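Reusing Site Timber in Small Building Projects
Final report, Construction Management Project
June 7, 2020

Why we picked this topic

Our group of five started out wanting to write about cranes. Then one of us spent a summer laboring on a housing site and came back talking about nothing except the skips. Good lumber was going into them every afternoon – formwork boards, braces, pallet wood, offcuts as long as a person – and that changed the whole project. We wanted to know how much of it could be used again on the same site, and what stops people from doing it.

The site we studied is a small infill development in Ovham, with two rows of townhouses and a shared bike store. The contractor, Wevurance, let us visit through the framing stage and gave us copies of the delivery notes. We are really grateful for that, as two other firms turned us down.

What we set out to do

We had one main question: can a small contractor keep more of its timber out of the skip without slowing the job? We broke it into a measuring part and a trial part. The measuring part was simple in theory. We sorted the wood waste by hand, recorded the length and section of each piece, and marked whether it was clean, nailed, split or coated with concrete. In practice it took far longer than we planned, and our first recording sheet was so badly laid out that we had to throw away a full day of entries and start over.

By the end we had logged 1,745 pieces. Anything shorter than 300 mm was left out, because the carpenters told us early on that they would never bother to pick up a piece that small. We think that was a fair cutoff, but a different crew might set it somewhere else.

What we found in the skips

The biggest surprise was how clean most of it was. We had expected a mess of nails and dried concrete, and there was plenty of that from the foundation formwork, but the framing offcuts were nearly all straight and dry. Many of them were long enough for blocking or for short studs under windows. The crew was cutting new lengths for exactly those jobs while usable pieces lay in the skip on the other side of the site.

Distance was a big part of it. The saw stood beside the new timber and the skip stood by the gate. Walking over to dig through a pile for one piece makes no sense when you are being paid to get walls up, and after doing it ourselves for a few days we completely understood!

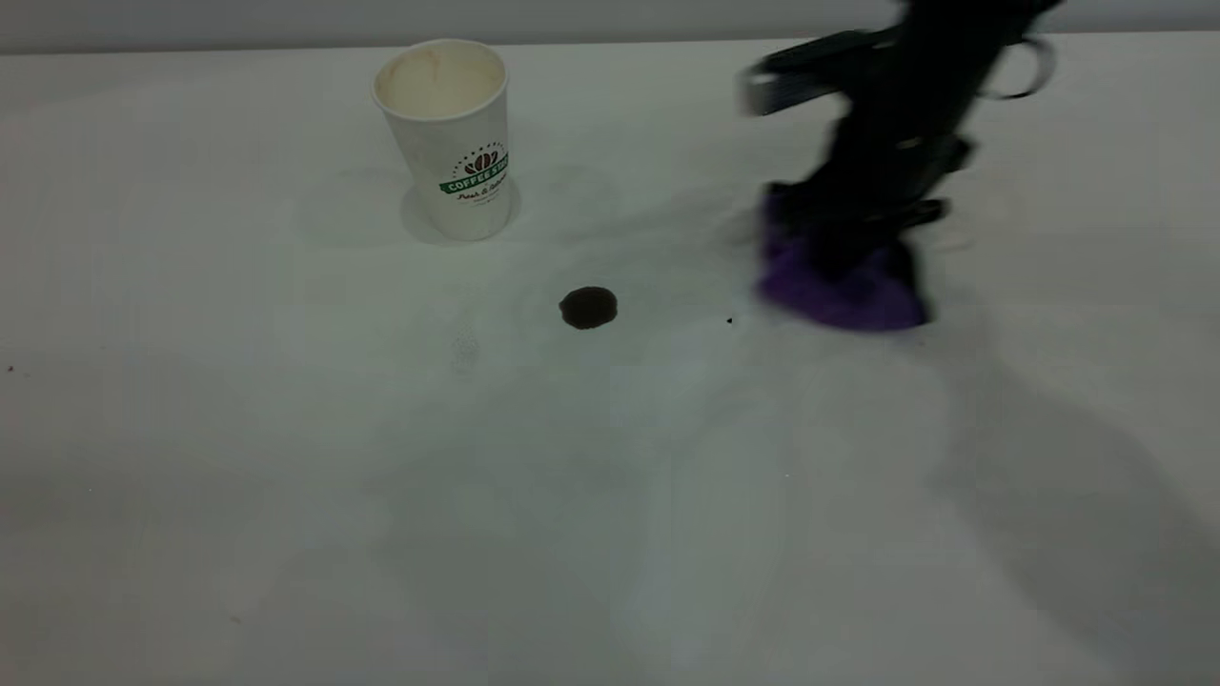

So for the trial we moved the choice closer to the saw. We built a simple rack with open bays, sorted by length, and put it within a few steps of the cutting station. Each bay had a painted stripe, and the same color was marked on the cut list next to any part that could come from that bay. We called the rack Fu, after the label on the paint can we used for the first stripe, and the name stuck with the crew as well.

The rack was in use for the second row of townhouses only. The first row was our comparison. The two rows have the same floor plans, which was a lucky break for us, although the second row has a slightly different roof at one end.

Results of the trial

In the second row, the volume of clean framing offcuts going into the skip fell by about 30 percent. We were thrilled with that. Blocking was where most of the reused pieces ended up, followed by temporary bracing. Hardly any went into window framing, and when we asked why, the carpenters said they wanted those pieces to match exactly and preferred to cut them fresh.

The rack did fill up. The bay for the shortest pieces overflowed in the first week and we should have made it twice as wide. The longest bay was almost always empty, as people took from it right away.

We also visited a salvage yard in Skorby to see what happens to timber once it leaves a site. They accept nailed boards but charge for the labor of cleaning them, and for a small job the haulage alone can cancel out any saving. Reuse on the same site looks much easier for a contractor this size.

Limits of the work

One site and one crew is a small sample. The crew knew we were watching, and they may have used the rack more to be kind to us. Weather helped too, with hardly any rain during the second row, so we can't say how the pieces would hold up in an uncovered rack over a wet month.

Next steps

Wevurance has asked to keep the rack for its next job, which starts in September. Two of us hope to go back and repeat the count there, with a roof over the rack, a wider short bay and a recording sheet that works from day one.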